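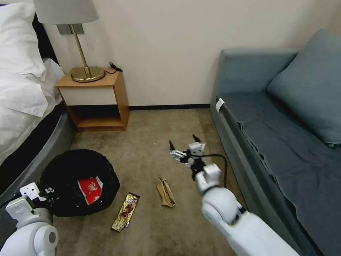

Bedside table, also night table or nightstand. Small table or cabinet standing next to a bed, used for things wanted during the night or first thing in the morning. Common in homes, hotels, hospitals and student housing. Many current ones are a plain open box with a single closed section up top and an open shelf under it, as in the light wood one with the white front panel, lamp on top. Others have two or three drawers, or are just a stool. Usually sold singly or in pairs.

History

Early forms were mostly there to hide the chamber pot. Cupboard with a door, sometimes a marble top, sometimes a tray edge with cut-out handles so the whole thing could be carried out of the room in the daytime. Indoor plumbing took away the main job but the furniture stayed. Water glass, candle, prayer book, later the alarm clock and the telephone. Matching bedroom suites (bed, two side tables, dresser) became a standard wedding purchase in the twentieth century and are still sold that way, though less often.

Electric light changed the shape again. Tops got a bit wider to take a lamp base, and builders started putting a power outlet at each side of the bed. Older houses often have only one, so extension cords are common. Newer tables may have a charging port or a hole in the back for cables.

Size and height

Usual advice is for the top to sit level with the top of the mattress or slightly below. Too high and it is easy to knock a glass over when reaching from lying down. Too low is a strain on the shoulder. Most sold for adult beds are near 60 cm tall. Deep mattresses have pushed this up, and some makers now sell a taller version or screw-on legs. Platform beds need something lower. Width varies much more than height, narrow ones of 20 cm are made for small apartments and are really a shelf with legs.

Materials

Solid pine, oak, beech and rubberwood are common. So is particleboard with a veneer or a painted finish, cheaper and heavier than it looks. Metal is used in hospitals and barracks becuase it wipes down easily. Glass tops show every ring and fingerprint. Wall-mounted types have no legs at all and leave the floor clear for vacuuming, but need proper fixing into studs.

Manufacture

Much of the trade is flat-pack. Hallier, a regional maker, sold its first self-assembly night table as a kit with eight screws and no glue, and the pattern was widely copied by smaller shops. Flenel makes hotel furniture only and supplied 1,422 units for a single resort contract. Nguyen-Tran is known for the drawerless type, in lighter woods. Asance started with hospital lockers on casters and moved into home furniture later, a January catalogue listing 2,000 pieces in stock across all colours.

Hospital types

Called a bedside locker in some places. On wheels, with a lockable drawer and a cupboard that opens from either side. Not the same as the overbed table, which has a C-shaped base and slides over the patient. The two are often confused in purchase lists.

Regional names

Nightstand is the usual word in the US and heard a lot in Canada, where night table is also used. Bedside table in Australia, New Zealand and Britain. French table de nuit or table de chevet, the second also used in Quebec.

See also: Chest of drawers, Commode, Headboard, Table lamp

Page last edited 24/10/2024. The section on manufacture needs more sources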